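The Arm That Did Not Let Go

When Oľga Doležal talks about the fault, she begins with the noise. "People expect a bang," she says. "It was a small clicking, like a pen. The motor was trying to close more, and there was no more to close."

She is responsible for the test cells at Aseo, where pairs of small arms learn to sort toy building bricks into bins. I visited her in Drurstead in December. She made tea, put it down far away from the keyboard, and told me the story in the order of her notebook, which she kept open on her knees during the whole conversation.

The task is simple to say. An arm takes a brick, brings it to the right compartment, lowers it, opens and goes back. The arm repeats this until a person stops it. On the evening of the fault the target was 2000 placements without help from a person, and the counter had just passed 1000.

"So we were happy, and this is the dangerous moment," she says. "At half of the way you start to believe the machine."

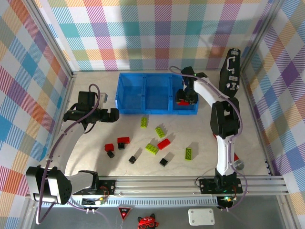 The right arm brings a red brick down into the blue bin, while the left arm waits with open jaws.

The arm lowered a brick into the bin and received the command to open. It did not open. The controller had lost the signal from the gripper for a short time, and when the signal came back, the software took the last good value and treated it as new. In the last good value, the gripper was already open. The program therefore believed that the brick was released, and it lifted the arm.

"It pulled the brick up, and with the brick it pulled the wall of the bin," she says. "The brick was a little bit turned, and it caught under the edge. The bin went up on one side. Then the other arm came for its own turn, because for this arm everything was normal."

The two arms met above the bin. The force limit, which should stop any arm that pushes against something, was set for each arm alone. Each one was pushing less than its limit. The bin between them was bending, and both controllers reported that all was well.

I asked how long this continued. She looked in the notebook. "Four seconds by the log. In my memory it was longer."

She pressed the stop button herself. Then she made what she calls her own mistake, and she wanted me to write it down. She reached in to take the bin away. The stop button cut the power to the joints but not to the grippers, a choice that an earlier engineer had made so that an arm would not drop what it carries. The gripper was still closed with full force, and the bin was still bent like a spring. When she touched it, it jumped out and hit her on the wrist.

"It was only a blue mark on the skin," she says. "But with a bigger arm I would tell you this story from a hospital. The size of the robot was our luck, and I do not like to have luck in a safety report."

The report was written the same night. It has one page on the signal and three pages on the stop button, and she thinks this is the correct proportion. A lost signal will happen again, she says, with any cable and any board. What a person believes about the red button is more serious. Everyone in the room believed it meant that nothing could move any more. 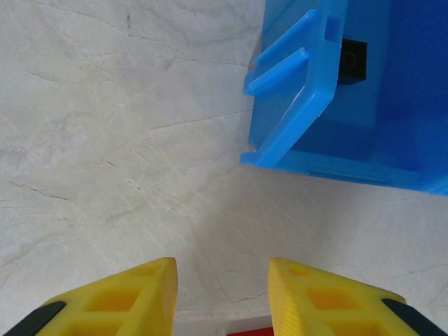
The view between the gripper fingers: jaws open, with the blue container ahead.

Now every reading from the gripper carries a time, and a reading older than 200 milliseconds is refused. After the command to open, the program also has to check a camera picture before the arm is allowed to lift. This makes each placement slower, and not all her colleagues were pleased. One of them, Wongsuwan, calculated for her how many placements they lose in a night. "He was right with the number," she says. "I kept the check."

The stop button was the harder discussion. If the gripper loses power, the fingers become loose and the object falls. With bricks this is no problem, but Aseo also prepares cells for a customer in Etberg who handles glass. In the end they made two steps. The button stops the joints and holds the grip, and a lamp stays on as long as there is force in the fingers. A second switch, beside the first, lets the force go. Hands stay outside until the lamp is dark.

The run to 2000 was started again from zero. Her team asked if they could continue from the old count, and she said no - the software was different now, so the old placements did not belong to it.

Before I left, I asked if she still reaches into the cell. "Of course, every day, somebody must pick up the bricks," she said. "But I look at the lamp, and then I look at it again."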